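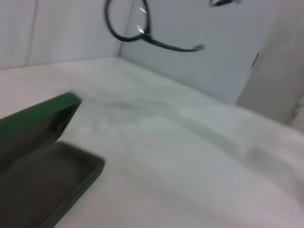 2/19/22

I have been teleoperating the two arms at Kutar since August, and the task I get asked for most is the glasses case. Put the glasses in the case, close the lid, let go. A person does it without looking. By remote control it took me a long time to get a run I would keep.

The way we work is simple enough. I hold a pair of handles, the arms copy my hands, and the software (we use Julasero, with a few scripts of our own on top) records the joint positions along with the camera feeds. Each run is saved as one demonstration. At the end of the day I go through them, throw out the bad ones and label the rest. The training happens on another floor and I don't have much to do with it.

Things I have changed in how I do this task:

I go slower on the way in. When I started I moved at the speed I would move my own hands, and the glasses swung once they were off the table. If you hold them by one temple they want to turn. Now I lift, wait for 2 seconds, and then travel. The wait gets trimmed later if the training people don't want it.

I pick a side and stay with it. For a while I was grabbing whichever part of the glasses was easiest, and the runs were all different from each other. Some variety is good, but this was just me being untidy. We agreed on 9 starting positions for the glasses and I work through them in order.

I watch the wrist view for the last bit. The head view is fine for getting close, but the gripper covers the part of the case I need to see. From the wrist you can tell whether the rim is going to catch on the edge of the tray. It took me a week or so to get used to switching my eyes between the two windows, and I still lose track sometimes when I'm tired.
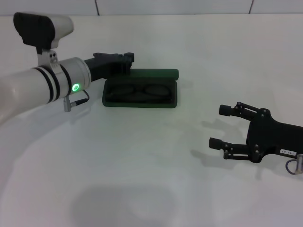

The lid is the harder half. There is no force feedback on our handles, so I can't feel when it meets the frames, and if I push anyway the whole case slides. What works best for me is to bring one finger in behind the lid and lift it slowly, with the other arm standing by in case the base starts to move. I keep that second gripper open - closing it is one more thing to think about.

I also keep the failed runs where I recovered. If the glasses land crooked and I straighten them with a nudge, that stays in. A friend at Pevadlow, who run a similar setup, throws all of those away, and we have gone back and forth on it by email. My feeling is that the arm is going to drop things crooked too, so it may as well see what to do next.

The count as of this morning is 186 good runs, at around 12 an hour when nothing needs fixing. Next I want to redo the starting positions nearest the wall, where my elbows are awkward and it shows in the recordings. After that it's the Khattak boxes, which have a magnetic flap and will need a different approach to closing.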